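Week six of the manipulation lab, and the Foley arm is finally ours from four until the building closes. The course is run by Carola Weidemann, who grades on written logs more than on results, so I am putting mine here and linking it from the course page.

The assignment is cloth. Each team gets one piece of fabric and has to pick it up from the table without a fixed starting pose. Rigid objects were the first half of the term and went well enough. Cloth has no single grasp point that can be looked up from a model, and our old planner assumed one everywhere.

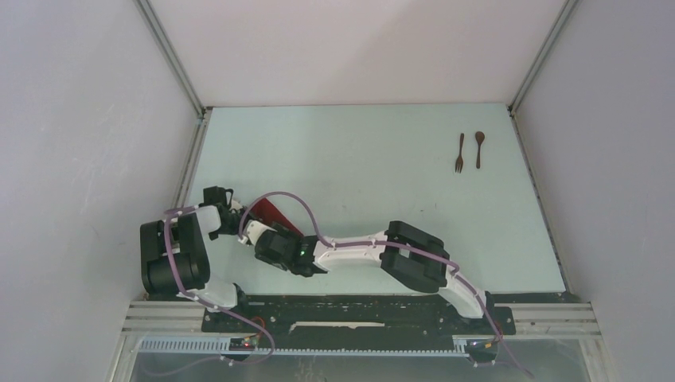
Our first decision was to leave the linear axis in the motion plan. Two other teams locked theirs and gave up some reach for a simpler solver. We kept it and paid for it in planning time. The arm can lie nearly flat across the table with the gripper out past the left edge, and the purple cable has to follow it the whole way, so the cable sets our limits before the joints do. I added a soft limit on wrist rotation after reading the notes from last year's team, Prakico, who went through two cables in April. The wooden fork and spoon at the back right are well outside the cloth region, and the segmentation masks them out by color.

Segmentation itself is dull. Threshold on red, take the largest blob, smooth the outline, look for ridges. The ridge step is ours. Everything else came from the Covitz starter code, with 3 bugs fixed and reported upstream.

The wrist view is what the grasp step uses. It is a small picture with a lot of gripper in it, and the fingers have to be masked before anything else runs. The mask changes with the opening width, so we store one per width step, 26 in total.

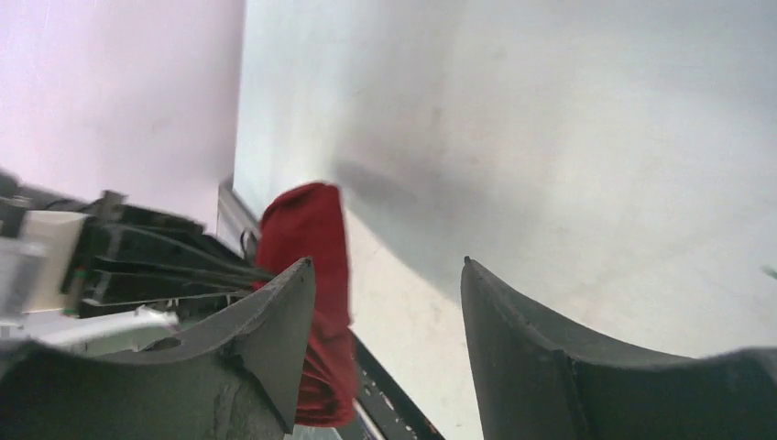

Wrist view, fingers open, cloth at the left fingertip.

A bunched cloth is easier to grab than a flat one and much harder to learn anything from. The outline tells you almost nothing about where the corners are. Our rule for now is to close on the nearest ridge, lift 40 mm, and look again. If the blob has grown taller in the wrist view, keep going. If it hasn't, open and pick the next ridge. Rovance (the team at the next bench) uses a trained network for this and has 1179 labeled frames. We have a rule and a text file.

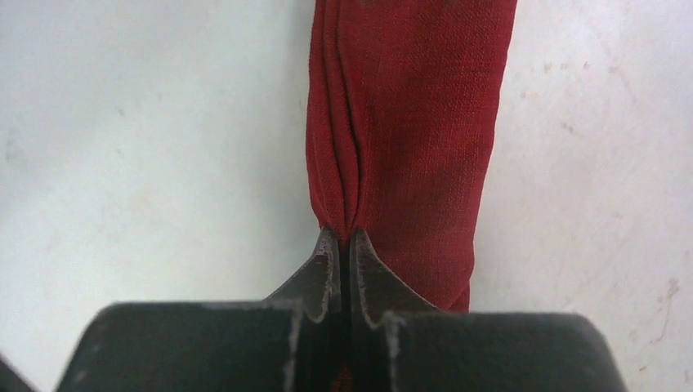 Fingers closed on the red cloth. The folds run down to the pinch point.

The folds are useful. They converge on the grasp, so fitting lines to them gives an estimate of the pinch point that doesn't depend on the arm calibration. Comparing the two gives an error figure for each grasp. So far I only log it. The weave shows up as noise in the ridge filter at close range, and a wider blur kernel removes most of it at the cost of the thinner folds.

Still open: the kernel size, a timeout on the retry loop, and what to do when the ridge filter returns nothing. At present it raises an exception and the arm stays where it is. Code is in the team repository under cloth/ridge, and the log format is documented in the readme.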